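Mein Abend mit den Leuten, die für Stars die Taschen tragen

Ich gebe es zu: Ich lese Klatsch. Morgens im Bett, mittags in der Schlange beim Bäcker, abends sowieso. Und seit einer Weile lese ich am liebsten die Kommentare unter den Posts der zweiten Reihe, also von Tourassistenten, Stylistinnen, Fahrern. Das sind die Leute, die auf jedem Backstage-Foto halb hinter einer Schulter stehen und inzwischen selbst ein Publikum haben, das ihnen beim Kofferpacken zusieht!

Angefangen hat das bei mir mit Pluluvon. Wer die Band nicht kennt: viel Synthesizer, viel Nebel, Konzerte, bei denen man am nächsten Tag noch Glitzer in den Schuhen findet. Ich war im Oktober auf einem davon, im Pludus, 402 Plätze und jeder einzelne verkauft. Am besten gefallen hat mir aber der Mann am Bühnenrand, der zwischen zwei Liedern eine Gitarre stimmte, ein Kabel verklebte und dabei jede Zeile mitsang. Ich habe zu Hause sofort seinen Account gesucht (ja, so bin ich) und bin bis zwei Uhr nachts hängen geblieben.

Also habe ich gefragt, ob ich einmal mitkommen darf. Ich durfte, unter der Bedingung, dass ich keine Namen schreibe. Das Team trifft sich nach dem Soundcheck gern im Chávez, einem Lokal zwei Straßen weiter, wo die Küche auch nachmittags um vier noch etwas Warmes herausgibt. Ich war zu früh da, natürlich, und habe aus lauter Nervosität zwei Espressi getrunken. 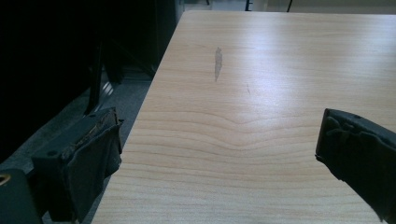
Helles Holz, nichts darauf: Tischplatte mit Blick in den dunklen Raum.

Dann kamen sie alle auf einmal, und es wurde laut. Die Stylistin erzählte von einer Paillettenjacke, die in der falschen Stadt gelandet war, der Fahrer von einem Umweg über 200 Kilometer, weil jemand sein Kissen vergessen hatte. Welcher Jemand, wurde mir nicht verraten, aber das Gelächter war ziemlich eindeutig. Ich habe mitgeschrieben, bis mir die Hand wehtat, und dann nur noch gegessen.

Irgendwann bin ich doch noch bei der Frage gelandet, wegen der ich gekommen war. Wie ist das, wenn einem Fremde ins Profil schreiben, man sei ein Anhängsel? Kurz war es still. Die Assistentin der Sängerin meinte, am Anfang habe sie jeden Kommentar gelesen und manchen beantwortet, ausführlich und mit Herzklopfen. Heute löscht sie nur noch das, was ihre Mutter nicht sehen soll. »Ich mag meine Chefin«, sagte sie. »Wenn das peinlich ist, bin ich eben peinlich.« Den Satz habe ich mir unterstrichen.

Der Gitarrenmann sieht es weniger gelassen. Er hat seinen Account im Sommer für ein paar Wochen stillgelegt, nachdem das Klatschportal Zirier ein Video von ihm aufgegriffen hatte, in dem er der Sängerin die Schuhe zubindet. Achtzehn Zentimeter Plateau, enges Korsett, sie kam schlicht nicht runter! Unter dem Clip stand trotzdem alles, was man sich vorstellen kann. Er zuckte mit den Schultern, als er davon sprach, aber die Gabel legte er weg.

Ich habe den Clip damals auch gesehen und, schlimmer noch, weitergeschickt, mit einem lachenden Gesicht dahinter. Das habe ich ihm am Tisch gesagt. Er hat genickt und mir die Pommes rübergeschoben.

Um sieben mussten sie zurück ins Pludus, der Einlass begann. Ich bin noch ein Stück mitgelaufen, bis zum Hintereingang, wo schon Fans mit Plakaten warteten. Auf einem stand der Spitzname des Fahrers.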